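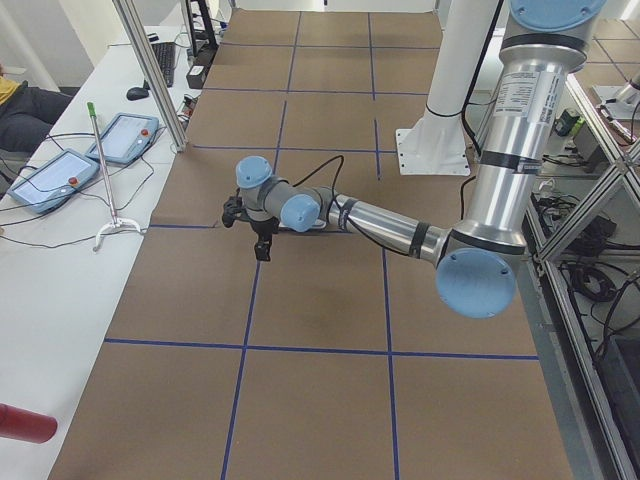
Themis Vlachopoulos escreveu que na bancada dele o papel pardo sempre enruga no meio, e perguntou se a fita azul não rasga o papel depois. Rasga, se puxar depressa. Eu puxo devagar, bem deitada, quase paralela à mesa.

Para cobrir a mesa eu faço assim:

Corte o papel com 14 cm a mais em cada lado e dobre a sobra para baixo do tampo.

Marque as linhas a lápis antes de colar a fita. Depois cole primeiro as compridas — as curtas vão por cima.

Alise cada retângulo com um pano seco, do centro para fora.

O papel fino, de 9 folhas no pacote, não presta para isto. Compro o rolo na Brendel.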